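Rirnness Hanging Temple Lamp, Model 44 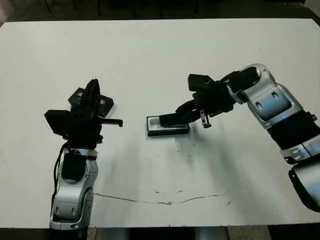 Shallow case with silvery interior, on a white tabletop.

Product overview

The Rirnness Model 44 is a hanging oil lamp for use in Hindu temples, household shrines and community prayer halls. It is made in cast brass and burns sesame oil, coconut oil or ghee on cotton wicks. The lamp hangs from a chain and is intended for continuous burning during hours of worship, either in front of the inner shrine or along a covered walkway.

The Model 44 replaces the earlier Usemov pattern, which had a narrower drip tray and a fixed hook. Chains and trays from the Usemov pattern do not fit the Model 44. Wicks and cleaning materials are common to both.

Construction

The lamp has four main parts: the oil bowl, the drip tray, the stem and the chain. The bowl and the tray are cast separately and turned on a lathe. The stem is threaded at both ends and passes through the centre of the tray into the base of the bowl. All joints are mechanical. There is no solder or adhesive anywhere in the lamp, so it can be taken apart completely for washing.

The bowl has 4 wick channels, set at equal spacing around the rim. Each channel slopes inwards so that oil drawn up by the wick and not burned runs back into the bowl. The tray extends beyond the rim on all sides and catches drips from wicks that have been set too far forward.

The surface is polished and left without lacquer. Lacquer discolours near the flame and cannot be repaired on site. Unlacquered brass darkens with handling and with soot, and should be cleaned as set out below.

Specifications

Material: cast brass, unlacquered
Wick channels: 4
Overall height without chain: 44 cm
Tray diameter: 42 cm
Bowl diameter: 13 cm above the stem collar
Chain: brass, open link, supplied in one length and shortened on site
Fuel: sesame oil, coconut oil or ghee
Wick: twisted cotton, untreated
Finish: hand polished

Dimensions are taken from the casting pattern. Small differences between individual lamps are normal for sand-cast work and are not treated as faults.

Supplied with the lamp

One bowl, one tray, one stem with locking nut, one chain with ring and hook, one packet of cotton wicks and one printed fitting sheet. The ceiling fixing is not supplied, as the correct type depends on the beam or slab.

Hanging and fitting

The hook must be fixed to a structural timber, a steel section or a concrete slab. Plaster ceilings, suspended panels and decorative mouldings are not suitable. In older buildings with carved timber ceilings, the fixing should go into the main beam behind the carving, and the advice of a carpenter familiar with the building should be taken first.

Fit the chain before the lamp is assembled. Hang the stem, slide the tray up from below, then screw on the bowl and tighten the locking nut by hand. Do not use a spanner on the nut. Check that the tray sits level from two directions before any oil is added. A lamp that hangs out of level will feed one wick and starve the one opposite.

Allow clear space above the flame and keep cloth hangings, flower garlands and paper decorations away from the chain. During festivals, when extra decoration is put up, this clearance should be checked again before lighting.

Filling and lighting

Fill the bowl to just below the wick channels. Lay each wick with most of its length in the oil and a short end resting in the channel. Leave the wicks to soak before lighting. A dry wick burns down quickly and leaves a hard crust that blocks the channel.

Ghee should be warmed until it runs freely before it is poured. In cool weather it may set in the bowl between the morning and evening lighting – this does no harm, but the wicks will need to be freed by hand. Do not mix ghee and oil in the same filling.

Never top up a burning lamp. Put out all the wicks, let the bowl cool and then refill. Mineral oil, lamp paraffin and spirit fuels must not be used.

Cleaning

Empty the bowl and wipe it with a dry cloth while the remaining oil is still liquid. Wash the parts in warm water with tamarind pulp or a mild brass cleaner, rinse and dry fully. Water left in the stem thread will mark the brass and make the nut stiff. Wire wool and abrasive powders scratch the polish and should be kept for the underside of the tray, if used at all.

For lamps in daily use, a full wash once a week is usual. The chain needs less attention and can be wiped in place.

Related items

Ehlers standing lamp: floor model with the same bowl and wick channels, for use on either side of a doorway.
Vamia wall bracket: iron bracket for sites where there is no suitable ceiling fixing. Takes the Model 44 on a shortened chain.
Spare chain, spare locking nut, cotton wicks: sold separately.

Ordering and delivery

Lamps are cast in batches and despatched once polishing is complete. Orders for the autumn festival season should be placed by the end of May. Matched sets for walkways are cast from a single melt so that the colour is even – please state on the order that the lamps are to be hung together, as later additions may differ slightly in tone.

Lamps may be returned unused in their original packing. Lamps that have been filled or lit cannot be taken back unless there is a casting fault.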